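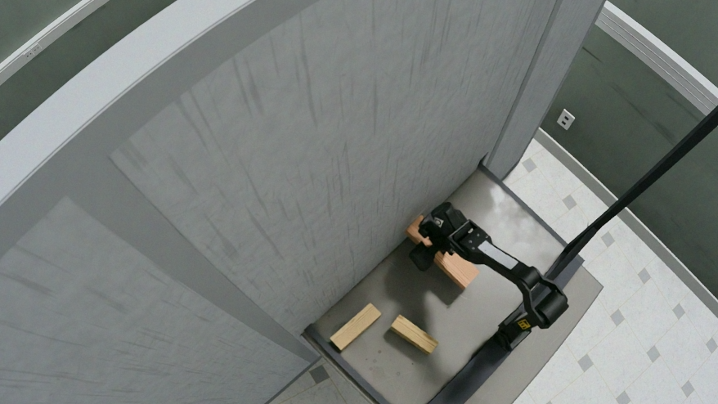
Swanson issues revised Filau storage range
Thu 29 August – Swanson has released the revised Filau range of fitted storage for small kitchens and utility rooms. Orders placed in July will be supplied to the new specification.
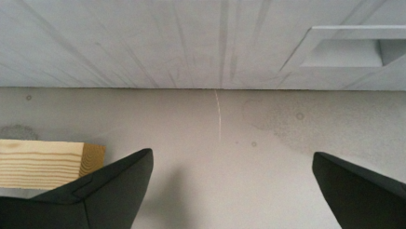 Range and load ratings
Filau is sold in 3 widths. Each drawer is rated at 70 kg, and the standard carcass is 1000 mm wide. The tall Ida unit stands 1609 mm high without its plinth.

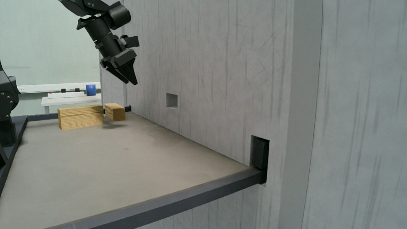
Hinges and runners are shared across all widths – spare parts can be ordered singly. Existing Filau doors fit the new carcasses without drilling.

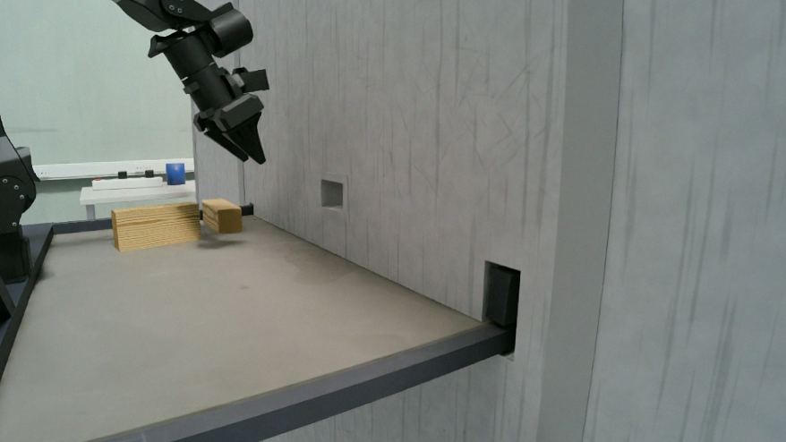
Availability
The range is stocked at the Ollik depot. Trade price lists and fitting sheets are available from the Swanson sales office on request.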